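Suturing with wristed instruments: a running closure on tissue

Home | Tutorials | Knots | Instruments | Contact

June -- by the Lekton skills desk

Use these steps for practice on the Susus bench course. Cut the suture to length before it goes in. Keep 2 instruments in view at all times.

1. Load the needle

Grip the curve well back from the point, with the jaws square to the needle. Let the thread arch clear of the wrist before you turn the tip toward the tissue. A strand lying across the surface should stay outside the path of the point. 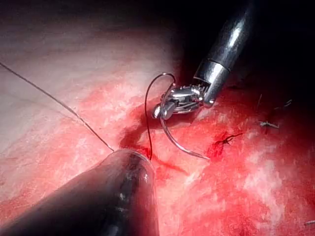

2. Set the working distance

Bring the grasper in from the left and the driver from the right. Open the grasper just above the surface and do not press down. Check that the driver jaws are fully closed on whatever they hold -- a part gripped near one end can swing. 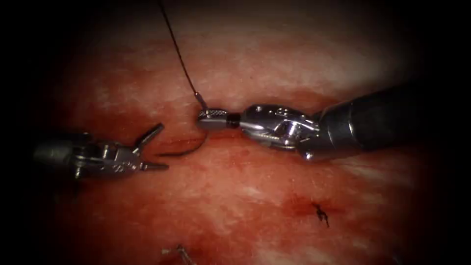
3. Take the next bite

Enter close to the previous knot and follow the curve of the needle with the wrist. Do not push straight down. Lead the thread off to the right, away from the short tails, and keep light tension on it. Stop if the tissue puckers more than the closure requires.
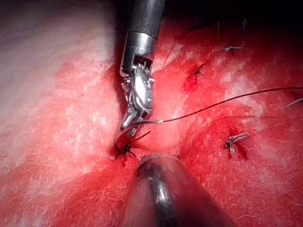
4. Pull through and repeat

Release, regrasp near the point and rotate the needle out. Draw the thread in short pulls. Rest after 30 minutes.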